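Last updated: Tuesday, 4:15 p.m.
214 shares

The Long Wait for Gerstead

If you were anywhere near the Clarberg Film Festival in April, you have probably heard somebody go on (and on) about the nine minutes of Gerstead that were shown there at midnight. I'm afraid I am about to go on about them too, so get comfortable.

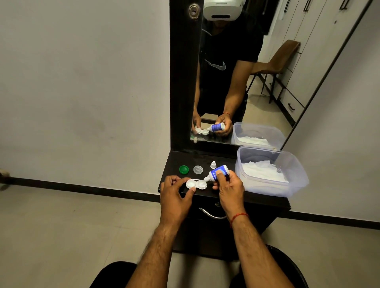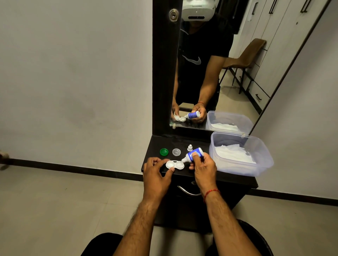 The hall holds 1,000 people, and I'd swear every one of them stopped breathing when the lighthouse door swung open. Tudose, the little studio behind Manidard, has spent years promising a proper follow-up, and for a long while it seemed we'd have to make do with posters and a rather sweet radio interview. Then came those nine minutes — no music, hardly a word spoken, just a ferry crossing and a woman counting the bells.

What I loved most was how patient it was. Manidard opened on only 100 screens and found its crowd slowly, through friends dragging friends along on rainy evenings, and I was dragged twice! Gerstead will get 2,000, with the kind of trailer campaign that usually gives away the ending, so I do worry a bit. I'd happily trade every teaser between now and opening night for one more look at that ferry.

The studio says the footage won't go online before the fall.

We use cookies to keep this site running. Accept | Manage settings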